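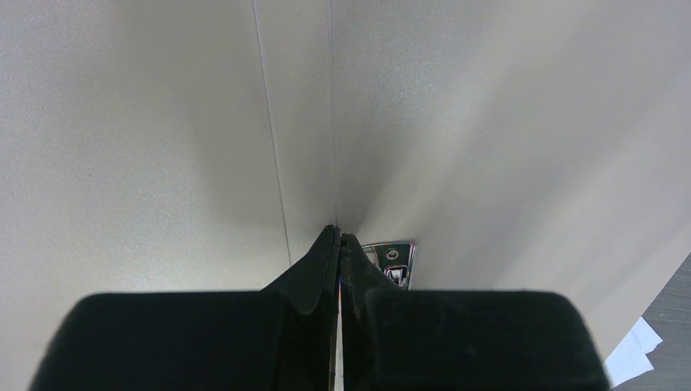 Volach is looking for people to test whether its sleep tea does anything. We have our doubts. Most sleep teas make big claims on the box and back them up with very little, and we would like to find out before we print ours.

You drink one cup a night for 40 nights and fill in a short form each morning. Half of you will get plain mint -- you won't know which. We need 60 adults who don't work nights and don't take sleeping pills.
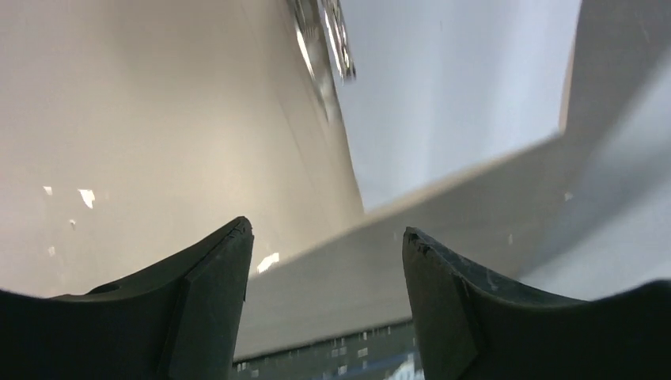
Matte black, with scuffs on the right side.

Pay is $60, sent when the last form is in. If you feel no change, write that down. "I think it helped" is not much use to us without the hours next to it.

Write to Maëlle Dufour at the Volach front desk by September 13, 2021. Questions about what's in the tea go to Pichit Onsri.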